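A doctor's kit, a puppy and a lot of flowers

January 7, 2018

The first thing you notice at Clestari is the wallpaper. The play kit library has been lending out boxes from a former shoe store on Mahuika Street in Jestmont for 12 years, and its founder likes a pattern. She papered one small nook in pale lavender with red and dark gray flowers and put down a yellow-green mat that looks a bit like marble. It's where the doctor's kit gets laid out, and it's lovely!

"I wanted it to look like the waiting room at my grandmother's doctor in Imden," she says. "Hers had flowers everywhere, even on the curtains. You went in with a sore throat and came out wanting to be a gardener."

She is a wonderful person to talk to if you like small objects. Ask about one thing and she's off on another (we lost a good ten minutes to the subject of lids). She taught kindergarten before this, and the first kits were put together on her own kitchen table from whatever she had in the drawers. The library now has 610 families on its books.

"People think it's the big pieces that matter, and then a child will spend the whole afternoon with a scrap of something shiny," she says. "I've had grown-ups do the same. Give me a bent bit of wire and I'm happy. A loop of it, standing up and catching the light, what is that? It's a hook, it's a handle, it's a gate for a mouse."

So the odds and ends stay. She is fond of a thin silver loop with a small orange-brown piece at its foot, and won't be told what it ought to be.

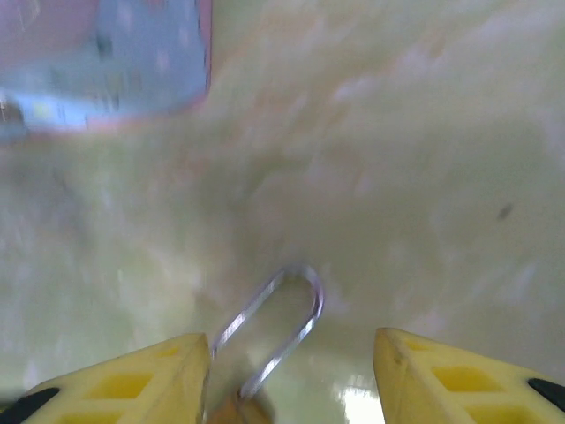
The stethoscope comes first

Her rule for setting out the doctor's kit is that the stethoscope goes down before anything else. It takes up the most room, with its blue tubing in a coil and the long gray tube that never wants to lie where you put it.

"You can't bully a stethoscope," she says, laughing. "You put it down, you see where it wants to go, and then you find a spot for everybody else."

Everybody else, in this case, includes a square light blue card with a white cartoon puppy on it, long ears and all. She found it in August at a rummage sale in Imden, in a shoebox of 40 mismatched cards and coasters, and bought the lot for the puppy.

"He's the patient. Sometimes he's the doctor! I had a little girl tell me he was the receptionist and I'd have to wait my turn. I waited."

And when it's time to pack up? That brings us back to lids. The doctor's kit has a white plastic box with a teal blue one, and it has a handle on top, a feature she would happily talk about until dinner.

"A handle changes everything. A four-year-old can carry it to the car and feel like they're on a house call. We had cardboard before that, and cardboard in the rain is a sad story." 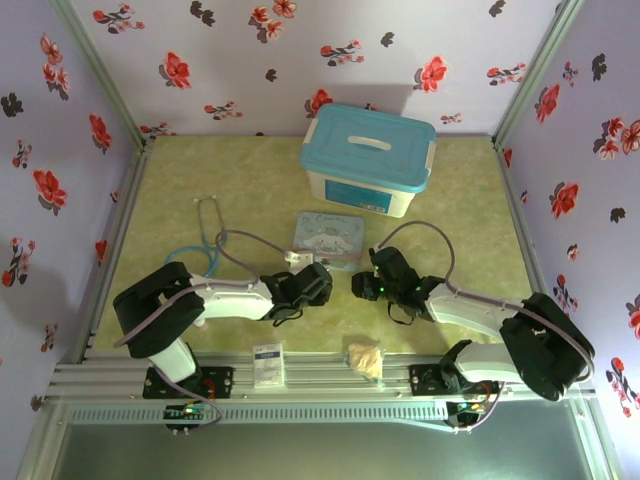
The stethoscope and puppy card on the mat, with the blue-lidded box behind them.

There are 13 kits on the current list, and she is working on the next, a post office. She has the stamps sorted already and is hunting for a good scale, an old one with a needle that swings. The wallpaper for it has been picked out too. "Stripes," she says. "Big green ones. I can't wait."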